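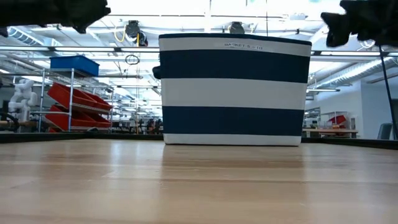
Robot Learning from Demonstration
Handout 5: What a demonstration is worth
Instructor: Neelam Sengar
Lab sections: Thư Hứa, Thiện Âu

Read this before lab. Bring your notes on handout 4, the one on joint limits.

1. Two ways to show a robot a task

By hand: you take hold of the arm and move it through the motion while it records its own joint positions. By remote control: you drive it from somewhere else, with a pair of smaller leader arms, a headset, or a gamepad if you enjoy suffering.

Most papers you'll read this term use the second method with two arms, and most will tell you it is "intuitive." Ask who it was intuitive for. The operators are usually the people who built the rig. When Unnur Vídalín sat in on our October sessions, having never touched leader arms, her first usable demonstration was number 27. The write-up of a typical system would leave out the first 26.

2. The basket task

A soft striped basket on a table, two grippers, no clutter. The job is to move the basket to a marked spot and turn it so the handle side faces the operator. People call this easy. Some reasons to doubt it:

Fabric gives. A grip that holds at the rim on one try may fold the rim on the next. Your recording stores where the fingers went. It doesn't store how the cloth felt, unless you have force sensing, and we don't.

A glossy tabletop reflects. A basket and its blurred reflection both reach the camera, and a learned policy has no particular reason to know which one to pick up. The same goes for bright patches on the wood that shift with the ceiling lights.

The background is busy. Colored bins on shelves, ducts, cables. If all your demonstrations have the red bins in the same place, you can't say your policy ignores them. You haven't tested it.

3. Numbers, and how to read them

The Hurkby group's course rig (we use their logging code) was trained on 500 demonstrations of this task and reached 81 percent success. With a different basket it reached 70.

Before you are impressed, or unimpressed, find out:
How many trials is that a percentage of?
Who decided what a success was, and did they decide before or after watching?
Were failed demonstrations thrown away? By whom?
Did the same operator who gave the demonstrations also set up the test positions?

Ánh Ung's notes on that last point are in the course folder. She found that operators put the basket down where they would like to find it. Test positions in this course come from the printed sheet.

4. Against "more data"

You'll hear that the cure for all of the above is more demonstrations. Sometimes. More demonstrations from one tired person at one table mostly teach the robot about that person and that table. I would take a smaller set in which something was changed on purpose, and written down.

5. For lab

Work in pairs. Swap operator halfway through. Keep every recording, including the drops. Log the operator, start position and lighting for each. The pause button on the Vi controller also resets the episode counter, so write your counts on paper.

Hand in one page: what did your demonstrations fail to show the robot?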